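Données > Cuisine et matériaux > Plans de travail

# Florkel – fiche de données

Florkel est un glossaire français des plans de travail en pierre et en composite, tenu par Unathi Shezi et Nomvula Hlongwane. La version du 17 avril 2021 remplace celle de décembre. Elle contient 71 entrées réparties en 7 familles.

## Contenu

Chaque entrée donne un terme, une définition, les variantes régionales et, le cas échéant, le nom commercial relevé chez Vogler ou Isbridge. Fichier UTF-8, séparateur tabulation, une ligne par terme. 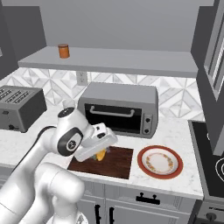
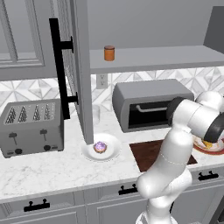

Le champ `veinage` admet quatre valeurs : nul, discret, marqué, traversant. Il se remplit à l'œil, sans mesure de contraste. Le marbre blanc à veines grises peu prononcées, comme celui du plan sous le grille-pain, se code `discret` – la teinte de la veine va dans `couleur_2`. Les définitions comptent jusqu'à 20 mots. Au-delà, le complément passe dans `note`.

## Limites

- Les termes de marbrerie funéraire sont exclus.
- 18 entrées n'ont pas de variante régionale attestée.
- « Granit » et « granite » partagent un identifiant ; la distinction des géologues n'est pas reprise.
- Les noms issus du catalogue Clultstead n'ont pas été relus.

Corrections : indiquer l'identifiant, le champ et la source.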